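October 21, 2025
Dye bench, madder round two

Finally got the red I wanted! Well, a red-orange, but a proper one, none of the sad brick color from April. Writing it all down before I forget which pot was which.

Wool is the Huanca fingering weight, undyed, same cone as before. Scoured overnight in barely warm water with a squirt of the neutral soap. A surprising amount of yellow came out of it. In April I skipped the long scour and went straight to alum, and I'm now fairly sure that's where the patchy skeins came from.

Mordant: alum at the usual strength, brought up slowly over an hour, left in the pot to cool. Did not add cream of tartar this time. I know the recipe card says to. Try a side by side sometime.

Madder was the new bag from Staltlow, 200 g, chopped root. It smells fantastic, like a shed full of hay. Soaked it overnight, poured off the first water (brown, saved it in the jar by the sink, please don't dump it), then ran 3 baths off the same root.

Bath one: deep orange-red, very even. Love it.
Bath two: coral. Softer than I expected and maybe even nicer for the shawl stripes.
Bath three: peachy, a bit thin. Would take an overdip.

Temperature is the whole game. Kept the first bath under a simmer the entire time and checked it constantly. The second crept up while I was winding skeins and I pulled it off the heat for a while, so there may be a little brown in there. Can't see any under the window. Will look again under the lamp.

Hardness: added a pinch of chalk to baths one and two, none to three. So three isn't a fair comparison, I know, I know. Next round all of them get chalk.

Cone weighed 1,103 g before I wound anything off, so there is plenty left for indigo. I want to try a light blue over the bath three skeins and see what sort of purple-gray happens. Might be mud. Might be gorgeous!

Rinsing: 2 changes of water, then hung on the rack by the back door. Wash test tomorrow with a scrap of white cotton tied in. Light test strips are taped in the south window, half covered with card, start date on the back.

To do: label the jars. Order more alum. Write up the Andetti silk scraps, which took the color so differently that they need their own page. Find the good tongs.

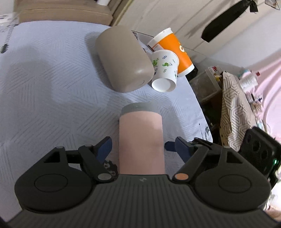

Pink bottle, gray-green lid, on the table with the pale cloth.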